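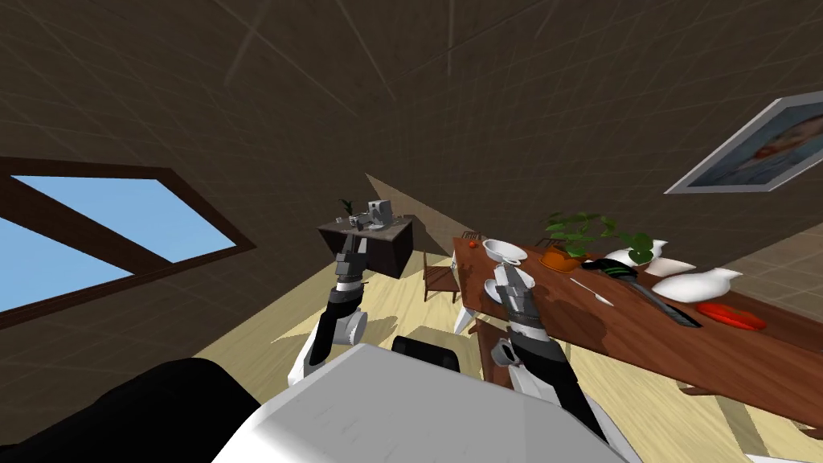 Dining room with window and framed picture

Frequently asked questions about renting a holiday house in Navville

Before you book

How do I know that the house is still free?
The calendar on each house page is renewed every night. If a week is shown in white, you can ask for it. Your booking is sure only when you receive a confirmation letter by email from our office. Please do not buy your ferry or train tickets before this letter.

How much do I pay at the booking?
We ask for a deposit of $200 for all houses. The rest of the rent must arrive 56 days before your stay. If you book later than this, you pay the full amount at one time.

Can I pay by cheque?
Yes, if the cheque is from a Canadian bank and your stay is not in the next two months. Write the name of the house on the back. We had cheques with no name on them and it took Yannick Poulain in our accounts a long time to find to whom they belonged.

What is the damage bond?
It is a sum which we hold and give back. For the small houses it is $1000, and for the Langlois house, which sleeps 12 persons, it is $2000. We do not take it from your account, we only block it on your card. The block is removed after the cleaning team has visited the house.

My plans have changed. Can I give my week to a friend?
You can, but the friend must be 25 years old or more and must sign the same rental agreement. Write to Noémie Cordier in the bookings office with the full name and telephone number of the new guest. There is no fee for the first change of name.

Arriving and leaving

At what time can we come in?
From 4 p.m. In August the cleaners have many houses on the same day and we cannot open earlier, even for leaving your bags. You must leave before 10 a.m.

Where are the keys?
In the key box next to the door. The code comes by text message on the morning of your arrival. If you don't have a mobile phone, collect the keys at the Idetti bakery on the harbour road, which closes at 6 p.m. Please tell us before, so that the keys are brought there.

We arrive very late in the evening. Is it a problem?
No. The neighbours ask only that cars come slowly on the gravel and that the doors are not banged.

In the house

Are sheets and towels included?
Sheets, yes. Bath towels, yes. Beach towels, no. For a child's cot, you need to bring the small sheets yourself.
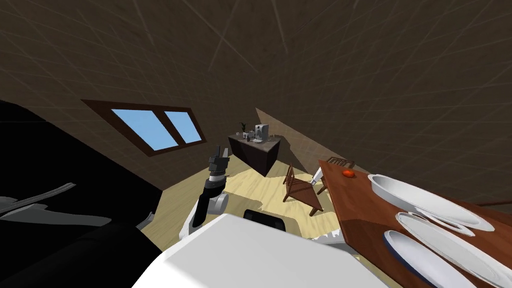

Photo: Nektarios Kokkinos / Navville Holiday Houses

What do we find in the kitchen?
Every house has plates, glasses, cutlery, pots, a stove and a fridge. The smaller appliances are not the same everywhere, so look at the list on the page of your house. Where there is a coffee machine, the coffee is not supplied. Salt, oil and dish soap are often left by the last guests, but we do not promise it.

Is there internet?
In most houses, yes. The Nustari cottage is behind the hill and has a weak signal, good enough for messages but not for films. It is written on its page also.

May I bring my dog?
One dog is welcome in the houses marked with a paw. The dog must not sleep on the beds or the sofas. Cats are not accepted, as one of the owners has a strong allergy.

How do I sort the garbage?
Green bin for food, blue bin for paper, bottles and cans, black bin for all the rest. The collection days are on the sheet inside the kitchen cupboard. Close the lids well, the raccoons are very clever here.

Can we move the furniture?
Chairs and small tables, yes, if you put them back. Please leave the beds in their place. The floors are old and they scratch easily.

If something goes wrong

The heating does not start. Whom do I call?
First look if the switch beside the water heater is on. If it is on and there is still no heat, call Shobha Suvarna, who looks after the houses. Her number is on the fridge door. She answers from 8 a.m. to 9 p.m.

I broke a glass. Must I report it?
One glass, no. For a lamp, a window or anything bigger, please send us a message the same day.

I forgot something in the house.
Write to Inès Lacroix with a description and, if possible, the room where you left it. We keep lost things for three months. You pay the postage.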